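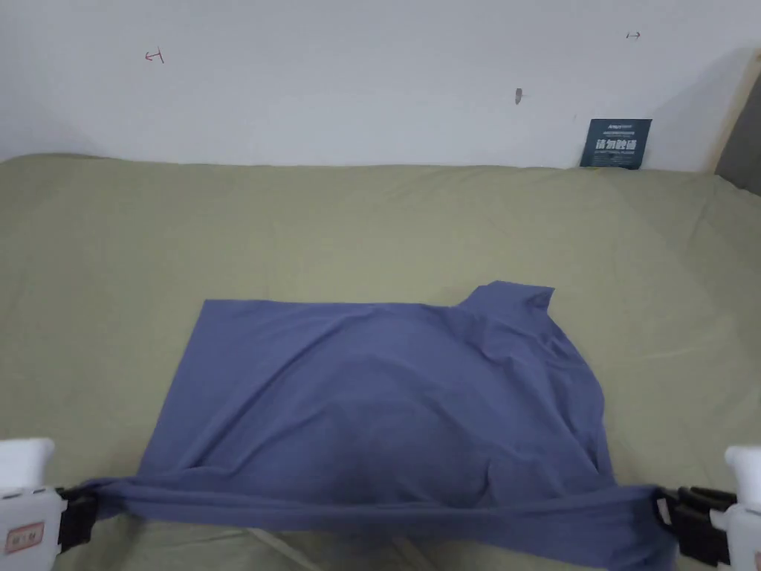
Ka-ming Kong wrote:
> Before we all say yes to another year of host families, can somebody
> tell me what a host is on the hook for? Last time I fed two fiddle
> players breakfast AND supper for the whole weekend, bought a spare
> set of sheets, and drove to Wison twice after dark for the late bus.
> I liked them fine. But the sign-up sheet said "a bed and a towel."
> If it's more than a bed and a towel, say so on the sheet. Also who
> do we call when a guest doesnt show up by midnight?

Ka-ming, fair. All of it. Typing this between things so forgive the mess.

The sheet was wrong. It was the old one from when the workshops ran a single night and everybody ate at the hall. Now it's three nights, and the hall kitchen shuts after lunch on Sunday, so of course people end up at your table. New wording, unless somebody yells:

Bed, towel, light breakfast. Supper is on us Friday and Saturday, at the hall, hosts eat free too. Sunday supper the guests are on their own. If you want to feed them, great, your call.

Bed means a real bed or a decent foldout. Clean sheets, a door that closes. No need to buy anything. If you're short on linens write to me by the end of the week and I'll match you up with someone who has extra. Twin sets are what we always run out of, queen we have plenty.

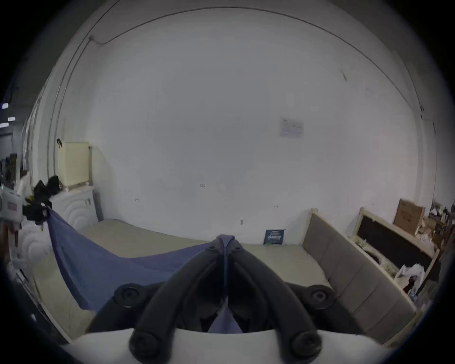 Late bus. Yes, known problem. The last one gets into Wison well after the Hernlow shuttle quits for the night and we've been leaning on hosts to cover it. Kuo says they can lend us a van for Friday if one of us drives it and we fill the tank. Saturday still open. Need two drivers with clean licenses, no smokers please, they were firm on that.

No-shows: call the hall, not the guest. Whoever is on the desk will have the list and stays until everybody is checked in. I'll put the number at the top of the sheet this time instead of on the back.

Where we are on beds. 111 people signed up for workshops, 48 of them asking for housing. That's more than last year and we lost the two houses on Erari Street, both sold. The motel wants around 3,000 dollars for a block of rooms and I would much rather spend that on teachers. So if you've got a kids room sitting empty, or a neighbor who likes music and isn't on this list, please ask them. Forward this if you want.

Still need from hosts: pets yes/no, stairs yes/no, smoking, how late is too late for practicing. Put that last one in writing!! We had a cello at 1 am and I heard about it until Easter.

Allergies I will chase from the guests myslef.

Reply to the list or just to me, either is fine. Going to the printer with the sheet Thursday.

Contact the list owner | © Hernlow Strings Weekend | Back to top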